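Posted on a Wednesday in November by the blog owner

I have now worn the new Cruickshank for nine days and I still can't tell you what the fuss is for. The perfume crowd had decided it was a masterpiece before most of us had smelled it. Smoked fig, they said. Wet slate. A church in the rain. I got fig for maybe ten minutes, then something a lot like the inside of a new purse, then a polite woody hum that stayed until bedtime.

The house is called Todine and it makes small batches, or says it does. My bottle is number 357 of 900. I'd be more impressed if the last "limited" one from them hadn't come back twice with a new label. It cost me 100 dollars with the sample credit, and I bought it without trying it first, so part of this grumpiness is with myself.

What bothers me more is the word "natural," which shows up four times on the card in the box. There's no list of what's in it beyond the usual allergens. I wrote and asked if the smoke note was birch tar or something out of a lab. I don't mind either way - some of my favorite smoky scents are lab work from top to bottom - but I'd like to be told. The answer I got was a paragraph on forests.
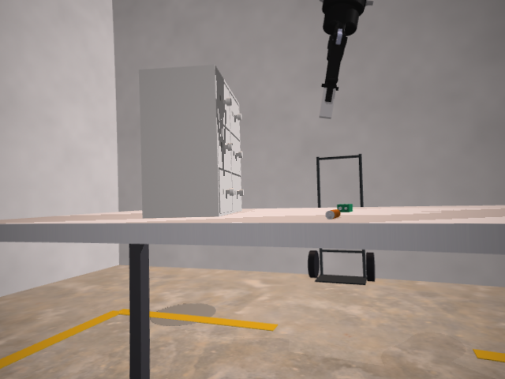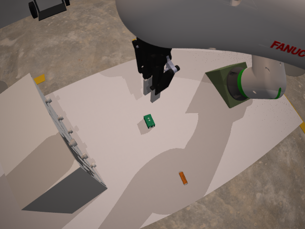
Gray drawers in this one and the next.

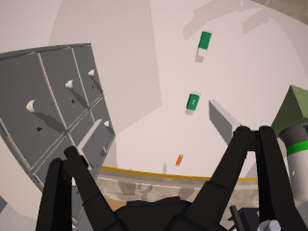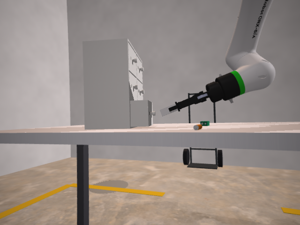
Isudton left a comment on my first-impressions post saying I was being unfair, that nine days is nothing for a scent like this and it needs cold weather and a wool scarf before it opens up. Fine, I'll try the scarf. But I've heard the cold weather speech for every dull woody perfume I've owned, and the ones I ended up loving smelled good in July too.

For comparison I wore Nekadton on my other arm all weekend. It's cheaper, nobody writes poems to it, and the smoke is rough and a bit sour at the start. By dinner it had turned into something like burnt sugar and I kept sniffing my wrist. The Cruickshank arm smelled clean. Expensive, I guess, if clean is expensive.

I'm keeping the bottle until spring. If anyone wants to swap a decent vetiver for it, my email is in the usual place.

Last updated: November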